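The part of the stack Agathe Gaillard trusts least is the part everyone else wants to see. She writes planning and control software at Erville, and when I asked her to show me the policy that moves cloth between a bin and a shelf, she opened a log viewer first.

"The model gives me a short chunk of motion," she said. "Fine. What I want to know is what the controller did with it, and whether the planner would have allowed it."

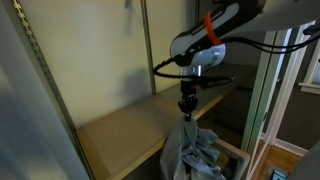

The gripper with a corner of cloth, over the bin.

Cloth is a poor fit for the planner she inherited, which was written for boxes. It knows the arm, the wall and the shelf, and it treats whatever is in the gripper as a rigid block. A hanging cloth is no such thing, so the team gave it a padded volume and hoped. Gaillard doesn't care for the padding. Set it wide and the planner refuses moves that are plainly safe. Set it tight and fabric drags over a shelf edge while the software reports a clean path.

I said the learned policy was supposed to make that problem go away. She made a face.

"It makes the message go away. The old planner told me it had failed. The new one just does something."

Her answer is a small checking layer named Liao, which sits between the policy and the joint controller. It looks at each chunk before it runs, slows it down or rejects it, and writes down the reason. In January she replayed 664 recorded attempts through it. Liao rejected over 200 of them, and when she went back through the rejections by hand she disagreed with a good many. She has not settled on a threshold since. 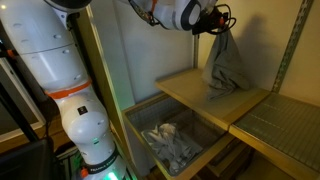

Cloth laid on the shelf

Perception bothers her more. The segmentation model was trained at the Stavcombe site, on bright towels against a dark table. Gray fabric near a gray bin is another matter. "It will give you a mask," she said. "It always gives you a mask. Ask it how sure it is and it's very sure."

Was there a number she would stand behind? She said no, and then that she had been asked for one that morning. A partner at Skorkthorpe wants a success rate for a slide. Gaillard wants to know what counts as success: the cloth left the bin, the cloth reached the shelf, or the cloth stayed there once the fingers opened. Her evaluation script has 7 outcome labels, and 3 of them could be called success by somebody in a good mood.

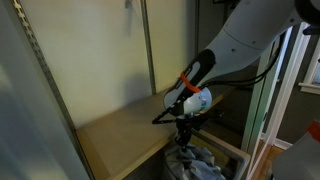 Gripper down at the bin, with the shelf clear behind it.

I asked what she would keep if the budget were cut. The replay tool, she said, and the logs. She would drop the policy before either one – "you can always train another."

She is less hostile to learning than that sounds. For choosing where to grab, she admits, it beats the rules she wrote herself, and she has deleted most of those. What she won't do is let it talk straight to the joints.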